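The lunchroom table is worth keeping

Kenji Thibodeaux
07/12/2023

Our building manager sent around a plan in October to take out the second-floor lunchroom and put in four meeting pods. The plan came from a fit-out firm called Flornon, and it says the lunchroom is "underutilised outside peak periods." A lunchroom is busy at lunch. I would have thought that was the point of it.

I have worked in offices for 25 years, the last 17 of them in this one, and I want to make a case for the shared table while there is still one to defend.
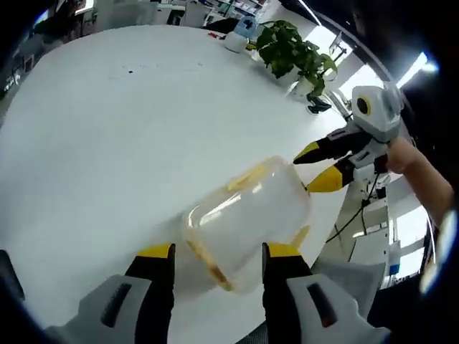
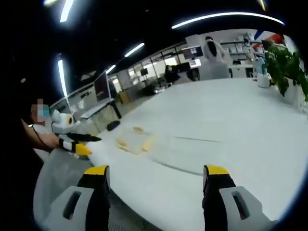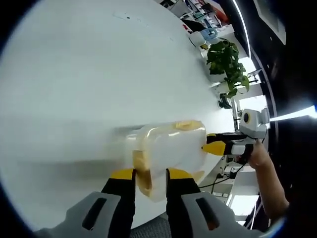 The argument against lunchrooms is always made in floor area. Flornon's report gives ours as 60 square metres and works out what those metres cost us in rent over a year. The figure is $2794 a month, and it is the only figure in the report that anyone quoted at the staff meeting. What the report leaves out is what happens in a room where people who don't work on the same thing have to sit near each other. A big white table with a heap of broken, pale-yellow bits on it, crisps by the look of them, is a nuisance to whoever wipes it down. It is also a place where food gets put out and more than one person leans in. You don't get that at a desk. People who eat at their desks eat quickly, by themselves, facing a screen, and they go home having spoken to the same three colleagues they spoke to yesterday.

When I started, accounts and service shared one fridge and one kettle. I learned how our invoicing worked by sitting across from the woman who did it. Later, when a customer called Doucet disputed a bill, I knew who to ask and what to ask for, and it was sorted out before the afternoon was over. The company has since bought a program called Rondulano that is supposed to connect departments. It sends me a weekly summary of what other teams are doing. I have never finished reading one.

I know the objections. Some people don't want company at lunch, and they should be left alone. I'm one of them at least once a week. A lunchroom doesn't force anybody to talk. Ours has a bench by the window where you can sit with a book, and people generally respect it. Closing the room takes that choice away from the quiet ones as well, because the only place left will be the desk, where anyone can come up with a question.

Others say the place is dirty, and they have a point. The microwave is a disgrace. Containers go into the fridge and stay there until their owners have changed jobs. But a dirty kitchen is a cleaning problem. We had the contract cleaners cut back from daily to twice a week two years ago, and the complaints started the month after. Put the hours back before deciding that the staff can't be trusted with a fridge.

There is also the matter of who uses it. The managers mostly go out for lunch or have it brought to a meeting. The people in the lunchroom at noon are the ones who bring leftovers from home, and a fair number of them do it to save money. Bought lunches in our neighbourhood are not cheap. The café downstairs, Fovov, charges more for a sandwich than I used to pay for a week's worth of bread and cheese. Taking away the microwave and the table is a pay cut for those people, a small one, and I doubt it was costed.

I would like to see the pods put somewhere else. The old print room has been full of broken chairs since before the pandemic, and it has a door and its own ventilation. If it really can't be done, then at least keep half the lunchroom, with the sink, the fridge and one long table in it.

Comments on the plan can be left at the front desk until the end of the month. I've put mine in, and it is shorter than this.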